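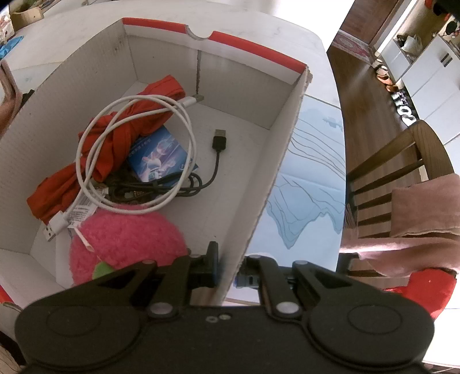 A white cable and a black one in an open cardboard box, along with an orange-red cloth and a few other odds and ends.

How to Sort Out a Mixed-Up Box of Cables

I love this job! Ten minutes, one shallow box, and you get a drawer's worth of usefulness back. My shallow boxes usually start out as lids or packaging, and they fill up with whatever was on the desk that day (cords, cloths, something fuzzy). Perfect for practice.

What you need: a clear table, a few hook-and-loop ties, a pencil and some paper tags.

1. Lift out anything soft first. Cloths and plush toys hide the small stuff, and cords love to wrap around them.

2. Take out one cable at a time. Find a plug, follow it back with your fingers and let the loops fall open. Don't pull! If it snags, set it down and free the other end.

3. Look at both ends. A USB-A plug is the flat rectangular one, and it's the other end that tells you what the cord is for. Write that on the tag — "camera," "old speaker," whatever makes sense to you.

4. Coil it loosely, as wide as your hand, and tie it once. Tight little bundles are hard on the wire near the plug.

5. Put the coils back side by side with the tags up. Small packages go along one wall.

Rattana Phetsri taught me to add a "mystery" envelope for cords that match nothing in the house. Mine gets checked every June, and last time I found the charger for my Helidari lamp in there — so happy!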